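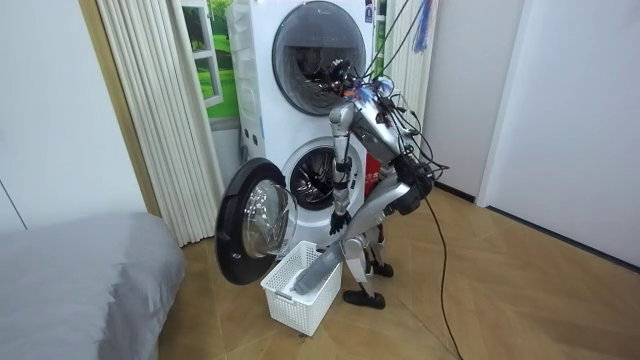 Nana Sulemana asked last week if the Hamham laundry nights could run later, as people on the late shift at Sorkiron miss them. Fair point. We're trialing a 10 pm close through March.

Numbers so far: 167 households signed up, target was 100. Detergent grant — 2,000 spent, receipts to follow.
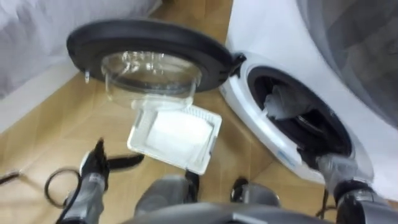

Front-loader, door open, gray cloth in the drum.

Tai site still waiting on the plumber. Lease signed tho. Stunetti delivered the folding tables, two short, chasing. Waitlist at 18, mostly familes with small kids.

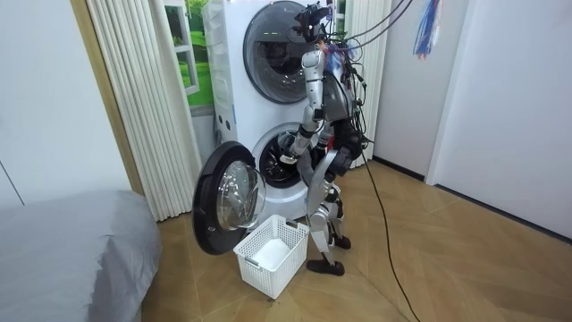 Stacked unit, lower machine open.

Need from you: OK to move the leftover travel money to water bills. By Friday if posible.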